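We use cookies to keep this site working and to count visits. By continuing you accept our cookie policy. Accept | Manage settings

# Ciltimer bin-picking cell: setup and maintenance README

Covers the picking cell at the Pisden workshop as rebuilt in October. Replaces the loose notes in the `old/` folder. The companion data card for the pick logs is kept separately under `sustevix-logs/`.

Last revised December 2024.

## Scope

One arm, one multi-finger gripper, one two-compartment bin, one fixed overhead camera. The conveyor and the labelling station are on a different controller and are not described in this file.

## Repository layout

- `cell/` – controller parameters, work frames, tool offsets
- `calib/` – camera calibration results, newest file wins
- `gripper/` – finger zeroing scripts and force limits
- `sowa/` – the Sowa planner configuration, pinned
- `checks/` – start-of-shift and post-repair routines
- `old/` – do not use

## Bin mounting

The bin is held by a bar clamp at each end, jaws on the bin wall. No bolts go through the bin. It has to come out for cleaning and the clamps are quicker.

1. Place the bin against the wooden locating strip. Small compartment to the rear.
2. Square the front edge by eye, then check with the steel rule.
3. Close the left clamp first, then the right. Hand tight only. The walls bow if you lean on the handles, and the collision model assumes straight walls.
4. Push on each corner. If anything shifts, back off both clamps and start again.
5. Run `checks/bin_touch` at low speed. It touches the inside of all four outer walls and the divider, and writes the offsets to `cell/bin_frame.yaml`.

Renew the blue tape when it lifts. It marks the position of the strip and should not be moved to suit a badly seated bin. If the tape and the touch routine disagree, believe the touch routine and find out why.

## Camera

Calibrate after any knock to the stand and after any change of lens or mount. The routine takes 200 captures of the target board and rejects blurred ones automatically. Keep the colour profile on manual. Auto white balance shifts when the overhead lights warm up and the segmentation goes with it.

The bin floor is reflective. If it produces false detections near the centre, turn the lamp before touching the thresholds.

## Gripper

Power up with the fingers clear of the bin. Then:

 python gripper/zero.py --all
 python gripper/exercise.py --cycles 8

Listen during the exercise cycles. A click at the same angle each time is usually a link pin. Grinding is grit; strip the finger and clean it.

Fingertips are consumables. Replace them when the surface has gone glossy, when a tip turns under thumb pressure, or when there is any split at the base. After replacement, re-run `zero.py` for that finger and reset its counter. Don't mix old and new tips on opposing fingers. The grip goes off centre and the planner blames the camera.

## Hoses and dress pack

The hoses run outside the arm and need a free loop at the wrist. Too short and they pull on the connector when the wrist rolls; too long and the loop drags over the clamp handles. Set the length with the arm at the far right pick pose, then jog through the whole wrist range at low speed before tightening the ties.

Inspect where the hoses cross the arm housing. Replace on any visible flattening.

## Divider wear

The divider takes most of the contact in this cell. Surface scuffing is acceptable. Replace the bin if an edge catches a fingernail along its length or if the touch routine reports a change in divider height. Do not polish the scratches out. Polished patches show up in the camera as highlights and cost more picks than the marks do. 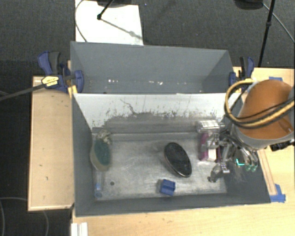 *Gripper in the front compartment with a mixed load. Scuffing and a diagonal scratch show on the divider; hose loop at the wrist, clamps at both ends of the bin.*

## Test load

The acceptance run uses mixed small goods: wrapped packages, oval items and small blocks. All items start in the near compartment and are moved to the far one. One run is 200 attempts. The cell is released to normal use at 145 or more clean transfers. A transfer that clips the divider is logged as `contact` and does not count as clean, even if the item arrives.

Put flat packages against a side wall for at least part of the run. That is the case the gripper handles worst and the one that exposes a bad bin frame.

## Known issues

- Thin translucent items return poor depth. The planner may skip them until they are moved by a neighbouring pick.
- `bin_touch` aborts if an item is resting on a wall. Clear the bin first.
- Emergency stop during a finger close leaves the zero offset stale. Re-run `zero.py` before resuming.
- Sowa ignores the clamp handles unless `include_fixtures` is set to true. Check this after every update – the default has been changed back on us before.

## Change log

- Bin clamps replaced, collision model updated to suit
- Hose ties moved further up the arm
- Divider height check added to `bin_touch`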